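**FOR IMMEDIATE RELEASE**
2025-06-14

# Kelimard Introduces a Toy Block Set for Homes That Have Given Up on the Big Bin

*Fewer, larger pieces, and a place to put them that a grown-up can see into*

Kelimard, the small family-goods company behind the Kesalura line of playroom furniture, today announced the Norell Block Set, a collection of oversized studded building blocks sold together with mesh storage bins. It goes on sale in July through the company's own website and at the Wasilewska chain of toy stores.

The set is meant for children who are old enough to build a tower and young enough to walk away from it. Its blocks are large, they come in red and blue, and they can be found in a dim hallway by someone carrying laundry. Kelimard considers this last point a feature and has said so on the box.

"We asked parents what they wanted from a block set and they told us they wanted less of it," said Elżbieta Kozłowski, head of product at Kelimard. "One father sent us a photo of his living room floor with no message attached. We kept it up on the office wall for most of the winter."

The company surveyed 3158 households before settling on the design. Respondents were asked where their toy blocks were stored. The most common answer was "a bin." The second most common was "under the couch," and a fair number of people ticked both. Asked how often all the blocks went back in the bin, many wrote in the margin, some of them at length.

Kelimard's answer was to split the one deep bin into several small ones. A deep bin has to be emptied before anybody can find the piece at the bottom, and once it has been emptied the evening is more or less over. A shallow mesh bin shows what is in it from the side. Children can pick a bin, pick a block, and leave the rest where it is, which they have been known to do.
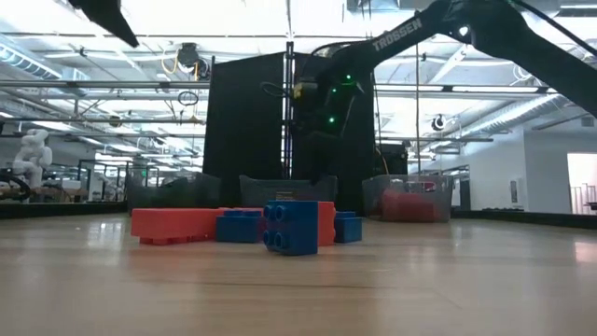

*Red and blue blocks on a wood tabletop, with gray mesh bins behind them. One red block is already in the bin on the right.*

The blocks come in several shapes, including long bricks, cubes and a small block that testers used mainly as a telephone. The studs on top are wide and easy to grip. Kelimard looked at adding a third color during development and decided against it after watching two test families try to sort by shade at the end of a long day.

Sorting, in fact, is left up to the household. The bins carry no labels, and the instruction leaflet suggests putting red in one and blue in another, or long pieces in one and short in another, or simply getting everything off the floor before dinner. Osvaldo Assunção, who wrote the leaflet, said his first draft ran to four pages and included a chart.

"My own kids made a boat out of the chart," Assunção said. "The new leaflet is one side of one sheet. The other side is blank, for the boat."

The bins are light enough for a small child to carry and can be lined up at the back of a table, so that building and putting away happen on the same surface. Kelimard recommends a table over a rug for anyone who has the choice. Blocks do slide a little better on a smooth top, and they are a good deal easier to see there. The company makes no promises about what happens at the edges.

Families who already own the Kesalura play table can set the bins along its far side without any extra parts. Those who don't own one are welcome to use the kitchen table, which, according to the survey, is where the blocks were going to end up anyway.

**Price and availability**

The Norell Block Set will sell for $99, including blocks, mesh bins and the leaflet. Extra bins will be sold in packs of 3. Orders placed on the Kelimard website ship in up to 4 business days. Wasilewska stores will carry the full set and will have one open on a table for children to try. Staff have been briefed.

Replacement blocks can be ordered singly. Kelimard asks customers to check under the couch first.

**About Kelimard**

Kelimard makes furniture, storage and toys for rooms that have to be used for something else by eight in the evening. Its products include the Kesalura play table, the Kesalura bench with lid, and the Kesalura bench without lid, brought out following feedback about the lid.

**Press contact**

Elżbieta Kozłowski, Head of Product, Kelimard
Review sets are available on request. Please return all the blocks, or as many as you can find.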